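Ostberg Workshop, Bench Notebook
2020-09-17
Entry by: Fares Fakhoury
Subject: Desktop towers, Dunen office return. Processor and memory inspection.

The Dunen return was received last November and has been held in the back store. It comprises 133 desktop towers, to be assessed for reuse, for parts, or for scrap. The assessment sheet in use is the one agreed with Magalhães, who will take the working boards. The present entry covers the work at the processor socket and memory slots and records points of procedure for colleagues who will continue with the lot.

The tower is laid on its side on the slatted table with the side panel off. Power cord out and power button held for 5 seconds before any work inside the case. Wrist strap clipped to bare chassis metal, away from painted surfaces.

Inspection begins with the processor still in its socket. The condition of the heat spreader is entered on the sheet, together with the position of each memory module as found. Modules are not to be moved until this has been written down, as Magalhães has asked for the original slot positions.
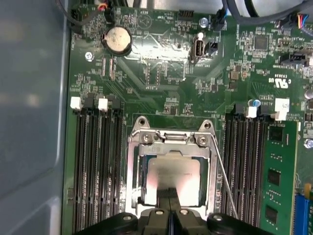

Processor in socket. Left memory bank empty; module installed in the rightmost slot of the right bank.

Old thermal compound is removed with a lint-free wipe and isopropyl alcohol, working from the edge of the heat spreader toward the center. On an earlier unit in this lot I used too much alcohol and had to leave the board to dry over the lunch break. A damp wipe is sufficient.

The retention lever is pressed down and slightly outward to clear its hook, then raised in one slow movement. The processor is lifted straight up by its edges and placed in a tray with the unit number on the lid. It should not be slid or tilted. The contacts in the socket are easily bent, and a bent contact moves the board from the reuse column to the parts column.
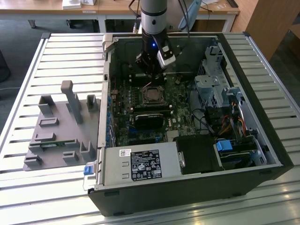 The socket is then examined under the ring lamp from two directions. Any contact that does not reflect evenly with its neighbors is to be noted by row and checked by a second person. So far 3 boards in the lot have been marked down on this account. I did not attempt to straighten the contacts, and would ask others to leave them alone until Zidarer has answered our question about rework charges.

Memory modules are released by opening the latch clips fully before lifting. Pulling against a half-open clip has already cost us one clip. Modules go to the test rack in antistatic sleeves, labeled with unit number and slot.

The drive cage and the power supply stay in place at this stage. Both come out readily, but the power leads are easier to keep in order if they are left until the board has been dealt with. 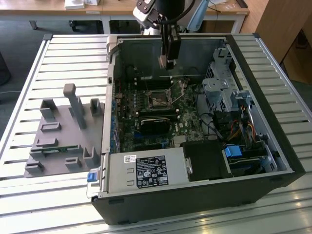

Open tower with socket empty and retention frame raised. Power supply and drive cage in place.

Socket covers: the stock is almost used up. An open socket should not be left uncovered overnight. I have asked Zidarer for a further bag and for a price on the larger processor trays.

Outstanding: copy slot positions to the shared sheet; replace the ring lamp bulb; confirm with Magalhães whether expansion cards are to travel with the boards or be listed separately. Until this is confirmed, cards are to be bagged and kept with their own tower.

F. Fakhoury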